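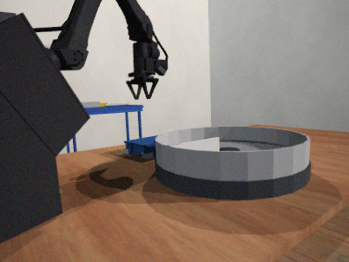

Obadia Rashidi wrote to say that I must not ride the trains, because if I did I would want every camera the transit agency could buy. I do ride them, most mornings, from Kotia into downtown Govberg, and twice a week I come home after eleven. I've had a phone taken out of my hand on the platform at Pirholm. So I'll take the letter in the spirit it was meant and try to say again why I think the agency's new safety plan is a poor buy.

The plan, for those who skipped it, puts 900 more cameras in stations and train cars by October. The agency says the cameras will "deter and detect." Those are two different jobs, and the plan treats them as one.

Take detecting first. A camera will often give police a decent picture of whoever did it. I don't doubt that. Mine did. An officer showed me a clear shot of a young man in a gray hoodie walking up the stairs with my phone, and I said yes, that's him, and I have not heard a word since. When I called the precinct I was told the case was open. It has been open for 17 months.

Deterring is where I get stubborn. I asked the agency for whatever study it relied on when it picked the number 900. What came back was a slide deck from the vendor. It had a chart with no scale on one side and a line going down. I asked whether crime fell at the stations that already have full coverage. The press office said those figures were "not broken out in that way." Somebody should break them out before the check is signed.

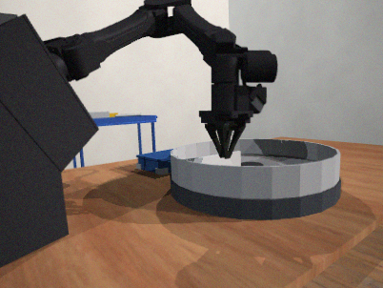
What the money leaves out

Riders I talk to don't bring up cameras much. They bring up the Kinyua end of the Pirholm platform, where the lights have been out so long that people bunch up by the stairs and then run for the last car. They bring up the help buttons. I pressed one in the spring, just to see, at an hour when the station was quiet. I stood there for seven minutes before a voice asked me what I wanted, and the voice was in a control room across the river.

There used to be a person in that station. She sat in a booth and was not always in a good mood, but she could see the turnstiles and she could see you. The booth is now a locked box with a poster on it. The plan has no money for booths. It has no money for lights either, as far as I can find, though there's a line marked "environment" that may mean lights, or paint, or nothing.

I'm told staff are expensive, and they are. Wages come back every year, while a camera gets bought once and has a ribbon cut in front of it. But a camera also has to be cleaned and fixed, and somebody has to watch it. The agency admits that 63 of the cameras it already owns aren't recording. It won't say which ones, for security reasons. 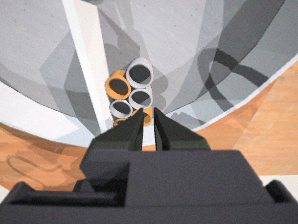 Who is doing the watching

I put this question to the agency three times. The first answer was that footage is "monitored." The second was that it's "available for monitoring." The third answer came from a different person and said that live viewing depends on staffing.

So in most cases the tape gets pulled afterward. That's fine for the evening news, which has been running platform footage almost every night, and I suspect the news is half of why this plan exists. A grainy fight on a loop makes people feel the whole system is like that. It also makes officials want to be seen buying something.

I'm not saying the fear is made up. My neighbor quit taking the late train after a man followed her through two cars, and no chart is going to talk her back onto it. I just don't see how a lens in the ceiling does, either. She wanted a conductor. She looked for one.

If the agency wants to win me over, it could run a fair test. Put cameras alone in a few stations, put a staffed booth and working lights in a few others, leave some as they are, and publish the numbers for all of them, good or bad. Do it for a year before buying the rest. I made that case in last month's column and got more mail than usual.
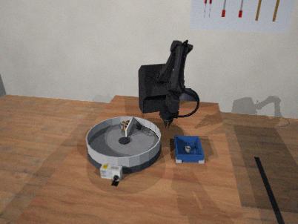
A year is a long time to be a guinea pig, one reader replied, and she asked what I'd tell the person who gets robbed in a station we left alone. It's the best objection I've had. I'd tell that person the truth, that the stations are being left alone now, and have been for years, without anyone writing down the results. The board votes on the contract at its next meeting. Public comment is limited to two minutes a speaker, and you have to sign up in advance.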